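# The Pillora open frame, after a winter of recording with it

I bought the Pillora frame in February, for a project where we teach a pair of arms to handle shoes, and I have been meaning to write it up ever since. 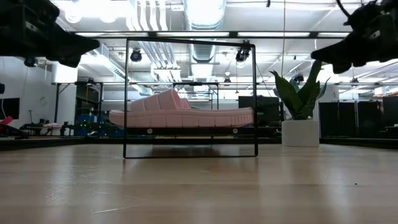 Most of what I had read before ordering came from people who use these frames for product photos, and their needs are rather different from ours. They want something that looks tidy for a minute. We want something that stays put through a long day of people driving two grippers towards it, sometimes beautifully and sometimes (I include myself here) with all the grace of a shopping trolley. So please read this as a review from someone who records demonstrations for a living, and who cares a good deal more about whether Tuesday's examples match the next lot than about how smart the thing looks on a shelf!

The idea is very simple. It is an open rectangle of slim black bars with no panel in it, and it stands on the table and marks out a space. Our task is a passing task: one arm brings a shoe through the opening, the other takes it on the far side. The person driving the arms needs a clear edge to aim for, and the learning system seems to do better when that edge is always there, in every example, whatever footwear we happen to be using. We have put sandals, slippers, plimsolls and one very stubborn walking boot through it.

## Setting it up

The frame comes flat, with a little bag of fittings and a sheet of drawings that I found perfectly clear until the last step, where the two corner pieces are drawn so alike that I put them on the wrong way round twice. Allow yourself a cup of tea for this part. Once it is together it feels firmer than it looks, and I was pleasantly surprised by how square it sat. My old one, a Drisis, always leaned a touch to one side, and we lost most of a Thursday finding out that the lean was the reason our replays kept catching the upright.

The lower bar sits directly on the table, and I would strongly suggest marking where it goes. We use four bits of tape at the corners and check them before every session. A glossy tabletop like ours gives the bar less to hold on to, and a decent nudge will shift it. Pillora sell grip pads separately, which I think is a bit cheeky at this price. I cut some from a kitchen drawer liner and they do very nicely.

## How it has behaved

We have 893 examples recorded with this frame now, of which 196 were set aside for one reason or another, and I went back through those to see how many were the frame's doing. The answer was 41. Nearly all of them were from the first fortnight, before the drawer liner, when the frame had crept and the person driving hadn't noticed. The rest of the rejects were our own muddles: dropped straps, a hesitation that went on too long, somebody starting before the recording did.

The thin bars are the best thing about it, and also my one real worry. They are lovely for the cameras, as they hide so little of the shoe, and you can see straight through to the far side whichever view you're using. But against a busy room they can get a bit lost. We work in a big open lab with ducting and pipes and long bright lights overhead, and in some views a black bar in front of a dark bench is hard for a tired pair of eyes to pick out. I tried a strip of pale tape along the inner edge, and the drivers liked it so much that they asked for it to stay. Of course that meant the new examples looked different from the old ones, so off it came again. If you are starting fresh, make up your mind about tape on day one and then leave it alone.

I should say a word about soft shoes, as that's where the frame has earned its keep. A chunky slide with a padded strap is a surprisingly awkward thing to pass. Grip it by the strap and it can swing; grip it by the sole and the other arm has very little to take hold of. Having a fixed opening makes people slow down and line up properly, and those slower, neater passes are the ones I want the system to copy. With no frame at all, our drivers each invented a route of their own and the first model we trained wandered all over the place.

## Against the others

The Drisis is cheaper and has thicker bars, so it is easier to see and harder to knock, but I never did cure the lean. The Sebastian has a heavy foot on each side and won't creep at all. I borrowed one for a few days and rather liked it, though the feet took up just the bit of table where we set shoes down, and that was the end of that. Bendale make one that folds, which might suit you if you have to clear your table every evening. We don't, and I suspect the hinge would be the first thing to work loose.

## Would I buy it again?

Yes, and I have, in fact: a second one is on order for the other bench. I'd give it 9 out of ten, with the missing mark for those grip pads. If Pillora ever bring out the same frame with a choice of bar colours, I'd be very tempted by a nice bright yellow, and I'd happily record the whole lot over again to have it. (My colleagues would not.)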